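Home | Ask | Topics | Unanswered | Log in

Sisay Help Board > Home and Storage > Boxes and Packaging
Last updated: February 25, 2021

Keep the tablet box and all the inserts, or throw them away?

I am unpacking things in our apartment in Bukholm and the floor is filling up with packaging. The tablet box itself is nice and strong, but there are also the white insert pieces and the brown shipping box. My shelf for boxes has only 17 inches of width and already holds too much.

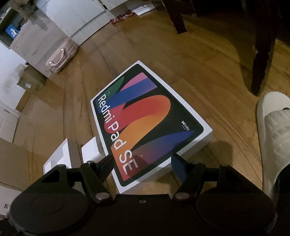 Does the brown shipping box need to be kept too? Keep it only until the return period of your shop is finished, then fold it flat for paper recycling.

That much I was told in the shop. My problem is more the small parts. I would like to sell the tablet after 2 years, and I don't know if a buyer cares about the tray. Also I have now more than one white adapter, and they are easy to mix up. The tray has a channel in the middle, so maybe something should lie there? 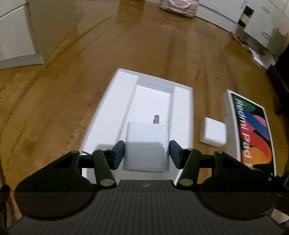

Posted by Viniveck | 1025 points | 9 replies in this topic

I would keep the box with the insert. When I sold my old tablet in December, the buyer asked for the box before he asked for the battery. Put the tray back in first, so the lid does not get pressed in when other boxes stand on it.

For the adapters, please write on a piece of tape which device each one belongs to, and stick it on the cable, not on the adapter. Tape on the adapter becomes soft from the warmth and leaves glue. Read also the small print on each one before you choose, as two white blocks can give different power.

Do the sorting on the floor in one go, with the box in the middle and its parts next to it. If you put one adapter "somewhere safe", you will search for it later. 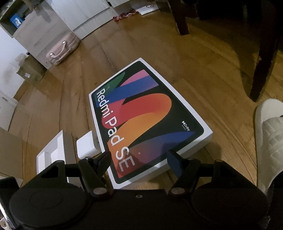 Fanodov

just throw it all. I never kept one box and I sold three phones. Only the receipt matters, take a picture of it and keep the paper in a drawer.

Contact | Copyright Sisay Help Board | Back to top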